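Rubber gloves for getting fluff off upholstered chairs – which sort?

skirside_mags
Oct 6, 2021
We have a couple of upholstered dining chairs from Makowska, dark blue, and they show everything. Hair, lint, crumbs, the lot. A lint roller does one seat and then it's finished. My sister says to rub them with a rubber glove. Does it matter which kind? I have thin disposable ones and a pair of washing-up gloves.

Brayan Henao
Washing-up gloves. The thin ones roll up on themselves and tear. Put one on, damp it slightly, and pull towards you in short strokes. The fluff gathers in a line and you pick it off.

pusport_pete
Dry for me. If the glove is damp the fluff clings to it and you spend longer rinsing than wiping. I've done ours dry for years.

Brayan Henao
Depends on the cloth, I suppose. Ours is a flat weave and dry does nothing at all on it.

skirside_mags
Mine is smooth, a bit like canvas. There is pale piping round the edge as well and that's the worst bit. It has gone grey along the front where people's legs touch it.

Tipene McPhee
The glove won't help with the piping. That's dirt and it needs washing. I use a drop of washing-up liquid in 400 ml of warm water, froth it up and use only the froth, on an old toothbrush. Go along the piping and keep off the blue. Then wipe with a clean damp cloth. Test it underneath first, because navy can run into white and you won't get it out.

pusport_pete
I'd leave the toothbrush alone. I roughed up the piping on a footstool doing that and it now picks up dirt twice as fast. Use a cloth over your finger.

Tipene McPhee
A soft one is fine. If you were using a hard one then yes, it would fluff up. I've done 22 chairs at the hall this way and none of them has gone rough.

justo_and_co
Do the floor last. Everything you pull off the seat lands on it, and on laminate it blows about under the table. I made the mistake of mopping first.

Also pick up anything you keep down there before you start. Extension leads, boxes, plants and so on. The lead is the thing I always forget, and then I'm wiping round the cable on my knees.

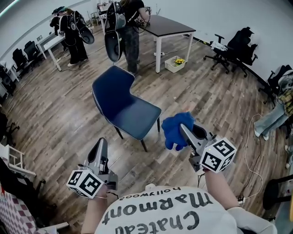

The gloves themselves I hang up by the cuff afterwards with the fingers pointing down. If you leave them in a heap on the side they stick together and smell. I get mine from Justo in Skirside, the thicker ones, and a pair lasts me until December if I start it in the spring.

skirside_mags
Thanks all. I tried one seat dry and one damp. Damp was better on mine, sorry Pete. The piping I have only tested underneath so far and no blue came off on the cloth.

pusport_pete
Fair enough. Let it dry fully before you decide, mine looked clean wet and had a tide mark the next morning.

Brayan Henao
The tide mark comes from wetting a small patch. Wipe the whole length of the piping, seam to seam – it dries evenly then.

skirside_mags
Will do the full length on the first chair tonight and leave the other until I've seen it dry.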